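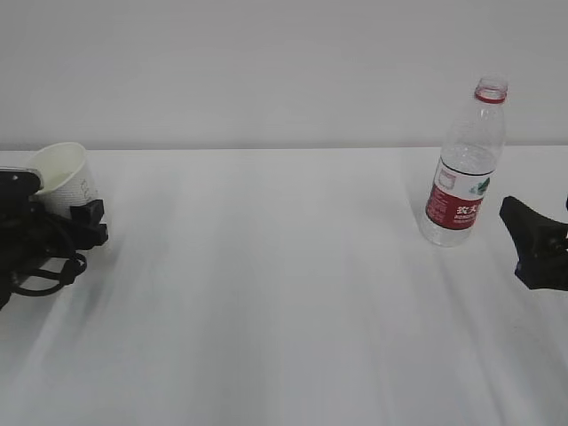
Fig. 1. Pouring cell, two arms: paper cup at the left gripper, open bottle on the right.

Robots in Use: Faults and Safety
Handout 5 — The pouring fault at Linlow
Notes by Bartosz Wilczyńska, September 25, 2019

Read this before the seminar. Bring the fault log extract and a pen. The reading from Jasińska is optional, and I would leave it until you have formed your own view, as it takes the supplier's side rather early.

What was claimed

Varkden sold the Linlow site a two-arm cell that was meant to pick up a bottle, pick up a cup, pour, and put both down. The sales sheet said the task had been run 200 times without a spill. Please look hard at that sentence. It does not say how full the bottles were, whether a person was standing by with a hand on the stop button, or what happened to runs that were halted before any pouring took place. When I asked, I was told that halted runs were "not counted as attempts". You can make almost any machine look good that way.

What went wrong

During the handover trial the left arm closed on a paper cup and went on closing. The wall of the cup folded. The controller read the folded cup as a firm grip, reported success, and passed the turn to the right arm, which poured. Water went over the table and down to a cable connector under the left wrist. The left arm then lost its position reading and dropped 5 cm before the brake held.

No one was hurt. The supplier's report uses that fact in its first line and again in its last, and I would ask you not to be soothed by it. A technician had been wiping the table a minute earlier, with his forearm where the gripper came down.

What the report says

The report blames the cup. It was thinner than the ones used at Varkden, so the fault is filed under "unsuitable object". I don't accept this, and I will want a good argument from anyone who does. Paper cups are soft. A machine sold to handle them has to cope with a soft one, or else refuse it and say so.

Look again at Fig. 1 with the report in mind. The cup leans, and the gripper hides the lower front of it. From this side you can't judge how hard the jaw is pressing, or whether it is pressing at all. The report includes a similar view from its own fixed camera and calls it "visual confirmation of a stable grasp". A view like that confirms very little. Note also where the cables hang, looping down beneath the left gripper towards the tabletop. Where would you expect a spill to go?

The bottle is the other half of the problem. It is clear plastic, it has no cap on, and it looks mostly empty. Clear things are hard for many depth cameras, and a light bottle tips more readily than a full one. The report gives the bottle one line.

Three separate faults, in my reading

Grip: the controller checked that the fingers had met resistance. It did not check what shape the cup was in.

Sequence: the right arm trusted a message from the left arm and had no check of its own before tilting.

Protection: an unsealed connector sat below a pouring task. This was cheap to prevent, and the Vilside inspection had already raised it in writing.

The fix on offer is a lower grip force. That deals with part of the first fault and leaves the other two alone. It may also bring a new one — a cup held too loosely can slip while it is being filled.

For the seminar

Work in pairs. Each pair writes 2 short paragraphs: one setting out the supplier's case as fairly as you can, one saying what test would change your mind. "More testing" will get no marks. Say which object, how full, who may reach over the table, and what counts as a failed run.

Handout 6 covers emergency stops and why people don't press them.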